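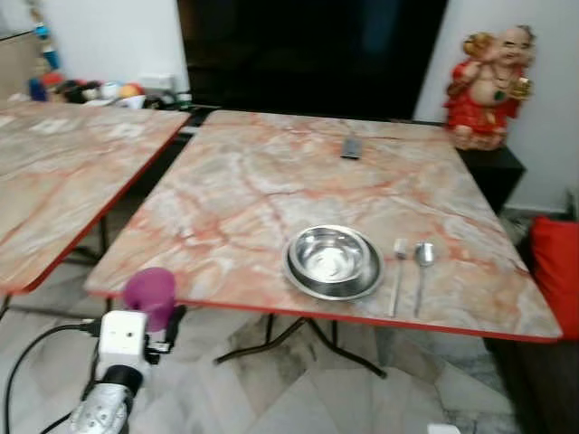 Rented rooms near a campus turn over quickly, and the furniture in them is replaced more often than furniture in owner-occupied homes. This report covers the wear and service life of low-cost folding tables in student housing, with attention to the printed top surface, the edge trim and the leg pivots. The typical unit is square, with black metal legs that cross in an X and a top printed in a marble pattern, pink and cream with orange-red and gray veining in one case, finished with a thin red edge trim. Such a table is used for meals, for study and for storage of whatever has no other place, and a steel bowl and plate, a fork, a spoon and a remote control may share the surface. The question we set out to answer was which part of the table fails first under that kind of mixed use, and whether the failure can be delayed with materials a tenant can buy locally.

Project group: Vanderleia Vieira, Ruairi Ritchie, Rezaul Sultana
Supervisor: Gleice Andrade

## 1. Background

Folding tables are sold mainly on price and weight. The two models available in the shops closest to the Teixeira residence are the Brirna and the Zirkex. Both are square, both use a crossed tubular frame, and both are supplied without replacement parts. When a leg loosens or a trim strip comes away, the usual outcome is disposal.

Earlier coursework in our department looked at chairs and bed frames but left tables out. The supervisor of that work, Nivaldo Figueiredo, let us use his interview form, which we shortened. Questions on posture and comfort were dropped. Questions on cleaning method, hot dishes and how often the table is folded were added.

## 2. Method

The work had two parts: a survey of tables in use and a bench test of new tables.

### 2.1 Survey

We surveyed 169 tables in rooms at Teixeira and in the private houses along the same road. For each table the inspector recorded the model, the approximate age given by the tenant, the condition of the top, the condition of the trim, and side play at the pivot. Side play was measured at the table edge with a steel rule while a second person held the opposite legs still.

Condition was graded from 0 (no visible damage) to 4 (part missing or unusable). Ritchie and Sultana graded the first group of tables separately and compared their scores. They agreed on the tops and pivots. They disagreed on trim, mostly over whether a lifted corner that could be pressed back should count as grade 1 or grade 2. We settled on grade 2 if it lifted again within a minute.

### 2.2 Bench test

Five new tables were bought for the bench test. Each was opened and closed 500 times by hand, with the pivot play measured before and after. Hand operation was chosen over a motorized crank after the crank we built in March bent at the coupling. Operators changed over frequently to limit fatigue, and the person folding was noted on the log sheet.

After folding, each top was wiped 800 times with a damp cotton cloth under a fixed weight. Half of the top was wiped with plain water and the other half with a diluted kitchen cleaner sold as Andetance. The dividing line was marked with masking tape, removed at the end of the run. The tape itself lifted a small area of print on one Zirkex top — this area was excluded from the grading.

## 3. Results

### 3.1 Edge trim

Trim was the most commonly damaged part in the survey and the first to show damage in the majority of rooms where the tenant could recall the order of events. Damage almost always began at a corner. On the straight runs the strip stayed seated even on older tables.

Corner damage was worse on tables stored folded and standing on one edge. Tenants who slid the folded table behind a bed or a wardrobe reported lifting on the side that touched the floor, and the inspection agreed with this in most cases.

### 3.2 Top surface

The printed tops held up better than expected. Wear was concentrated near one edge, where the user normally sits, and took the form of a dull patch with fine scratches. Patterned tops hid this well. On plain tops the same grade of scratching was noticed from across the room, and tenants with plain tops were more likely to describe their table as old regardless of its age.

In the bench test, plain water left no visible change. The side wiped with cleaner lost some gloss on every table but kept its print. We have no gloss meter, and the comparison was made by eye under a desk lamp at a low angle.

Heat marks were found on several tables in the survey. We did not include heat in the bench test.

### 3.3 Pivots

Play increased on every bench table over the folding run. The increase was larger on the Zirkex, which has a single washer at the crossing point. The Brirna has a washer on each side. Adding a second nylon washer to one Zirkex and retightening the bolt brought the play back to its starting value. We did not run a second folding cycle on the repaired table, so the durability of the repair is unknown.

## 4. Discussion

The results point to the trim as the part to address first, although a table with loose trim is still usable and one with a worn pivot may not be. Tenants did not rank the two in this way. In the interviews, loose trim was a frequent reason for wanting a new table, and side play was often described as normal.

Contact adhesive at the corners is the simplest repair. Vieira repaired a small number of tables in this way during the survey, with the tenants' consent, and the corners were still closed when checked in May. The interval was short and the tables were not chosen at random.

Two limits should be noted. Table age was reported from memory, and many tenants had inherited the table from whoever had the room before them. The bench test also separates folding from wiping, while in a real room the two happen together and with a load on the top.

## 5. Further work

- Repeat the folding run on a repaired Zirkex with the second washer fitted.
- Add a hot dish test at two temperatures.
- Compare storage flat against storage on edge over one full semester.
- Borrow a gloss meter from the coatings laboratory before the next wiping run.

The grading sheets and the folding log are held in the department office with Gleice Andrade. The bench tables have been kept, apart from the Zirkex with the tape damage, which was cut up to examine the layers under the print.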